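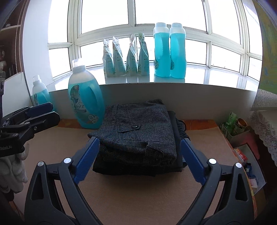

Folded and ready: houndstooth trousers on top of a pile of dark clothes at the Stanton sorting room.

Stanton clothes bank moves to bigger room, wants trousers

The Stanton clothes bank is open again. New room, longer tables, same kettle. Doors went back on the latch on Friday morning after a fortnight shut for the move, and there was a queue down the ramp before nine.

The bank, run by the Vesatness charity, has left the old library annexe for the ground floor of the Leemans building on Mill Lane. More space for sorting, a proper rail for coats, and heating that comes on when you ask it to. Rent is being met for the first year by a £3,000 grant from the Flonudton fund, with £2,000 of that already paid over. The remainder comes in the autumn.

First job was the backlog. Bags kept arriving while the place was closed, left in the porch mostly, and 1,060 items have now been sorted, folded and put out. Coats went straight to the rail. Knitwear to the shelves at the back. Trousers get folded in half, then in half again, and piled by colour, darks together, so anyone looking for something for work or an interview can find it without pulling the whole lot over.

Work clothes are what people ask for. Smart trousers most of all, men's and women's, any size. Black, grey, navy, checks, all fine. Elasticated waists very welcome, they go the same day as a rule. School trousers too, in grey or black, and the bank would like those well ahead of September as last year it ran out in the first week of term and families were sent away with nothing.

Not short of: baby vests, summer dresses, T-shirts from fun runs. Please hang on to these for now.

Anything handed in should be washed and dry. Buttons done up if there are any, zips closed, pockets emptied (a set of car keys went round the building for three days last month). Pairs of shoes tied together. Small repairs can be done on site on Tuesdays, so a missing button or a dropped hem is no problem, but broken zips are a problem and nobody has time for them at the moment. No duvets, no pillows, no single socks.

Folding is not required but is a help. The bank asks that people don't use vacuum bags, clothes come out of them so creased they all have to be ironed and there is only the one iron.

Clothes are free and there is no form to fill in. Visitors can take up to 2 bags each per visit and can come back as often as they need. No referral letter. That was the rule for a while at the annexe, and it was dropped last winter after complaints that it put people off coming in at all. It will not be coming back, a spokeswoman said.

"We just want it worn," she said. "It's no use to anyone sat on a table."

There is now a curtained corner for trying things on, with a long mirror donated by a shop that was closing down. The annexe had neither, and a good deal was taken home, found not to fit and brought back the next week. A second curtain is on order. Hangers are also wanted, the plain sort with a bar for trousers, and any unopened packets of safety pins.

The move has not pleased everyone. The Mill Lane door is a longer walk from the bus stop, and the car park is permit holders only until six. The charity says it has asked for two drop-off bays outside the building and is waiting to hear. In the meantime donors with heavy bags can ring the bell at the side gate and someone will come out with the trolley. Please don't leave bags at the old annexe, which is locked, and anything left their will be cleared with the rubbish.

The front door has a step. A portable ramp is kept just inside, use the lower bell.

Sorting sessions run on Monday and Wednesday evenings from half past six and extra hands are wanted at both. No experience needed, tea provided, bring a jumper as the back shelves are by the loading door. Under-16s are welcome with an adult.

Opening hours are 9am to 1pm Tuesday to Friday, with a late opening until 7pm on Thursdays. Closed weekends for the time being. Donations are taken any time the doors are open but not in the last half hour, when the tables are being cleard.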